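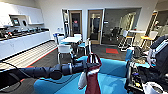

January 5, 2023

Back at work for the third day and I finally gave the lounge the going-over I had been promising since before the break. I had planned on an hour. It took most of the day, in pieces, with email in between. I am writing this at the kitchen table at home with my shoes off.

I got in early and the heat had only just come on. Started at the counter. The coffee gear had crept along toward the middle during December, so I moved everything back down to the left end and wiped where it had been standing. There was a brown ring under one of the containers that needed two tries with the sponge. The cabinet fronts were fine except near the handles of the drawer with the spoons, where they are always bad. I did those with dish soap and warm water and dried them with a paper towel.

The coffee situation: one open bag of Relska, nearly gone, and an unopened one at the back behind the tea. I wrote the date on the open one with a marker. The filters are down to the last sleeve. I put in an order for filters, sponges and a box of 300 paper cups, though I would prefer that people used the mugs. There are plenty of mugs.

The striped mat along the counter had crumbs in it, as it would. I took it out to the back steps and shook it, which I regretted because I had left my coat inside. Vacuumed under it before I put it back. It never lies quite straight on the first try.

Then the chairs. People take them off to the other rooms for meetings and they come back one at a time, or they don't. I pushed them in around the white table and wiped the teal seats, which show more than you would think. One of them has a pen mark that is not going to come out. The tabletop was sticky at one end from the cake before the holidays.

Had my own coffee around ten, standing up. Answered the Forkolel people, who want their paperwork by the end of the month and sent the same message 2 times.

After that I looked at the latch. It was on the list from December as "sticking," in my own handwriting, with no other details, so I was not much help to myself. I wiped down the metal plate and got a cotton swab into the slot behind the loop, where the dust collects. A good bit of gray fluff came off on the swab. The loop itself was tight when I pushed on it with my thumb. I did not oil anything. Last year I oiled a hinge that did not need it and it dripped for a week. If it sticks again I will call Grewal and have them send someone, and this time I will write down exactly what it does and when. 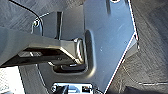 Lunch

Soup from home, and the last of the bread. I ate it at the white table now that it was clean. Read the gas bill for the house while I ate, which was a mistake. $1,312 for the quarter. I checked the number against the one before it and it is right. I will have to look at the windows in the back bedroom, where I can feel the air coming in when I sit at the desk.

It started to rain a little after one and kept on.

Afternoon

The rest of the day was cloth, mostly. It is strange how much of it ends up in a room where people only come to drink coffee. I went through what was there and sorted it into what belongs to someone, what belongs to the office, and what I could not place. A scarf, an umbrella cover with no umbrella, a towel from the summer picnic. The towel I took home and it is in the machine now.

The maroon bag was for the things that need to go somewhere else. It is a good size for that and it folds down small when it is empty. I like to use the couch for sorting. It is wide, and the turquoise makes it easy to see what you have and have not picked up. I ran my hand down behind the cushions too and found a pencil, a hair tie and a cough drop still in its wrapper.

I hung up the heavy maroon piece with the white stripe so it would stop living in a heap. It is nicer than I had thought. The lining is light gray and soft, and the narrow pinstripes on each side of the white are neatly done. Somebody paid decent money for it. I felt in it for a name and found only a small label, so I sent a message around asking whose it was. 3 people wrote back to say it was not theirs, and one of them asked if they could have it. I said to give it until the end of the month. 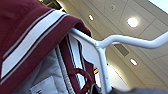 Before I left

Went over the carpet with the vacuum, the dark gray hides everything until the light comes in low and then it hides nothing. Emptied the canister. Took the trash out with my hood up. The bin lid was full of rainwater and it went down my sleeve.

The Wotetti delivery did not come. They said between two and four. I waited until ten past four and then left a note on the door asking them to leave it inside with the front desk. I will call in the morning if there is still nothing.

For tomorrow: the refrigerator, which I did not open today on purpose. The upper shelf by the ceiling, if I can find the step stool. Finish the Forkolel paperwork. Take the bag out to the car.

My back is a little sore from the vacuuming. The rain has stopped. Leftover chicken for supper, and I should move the towel to the dryer before bed.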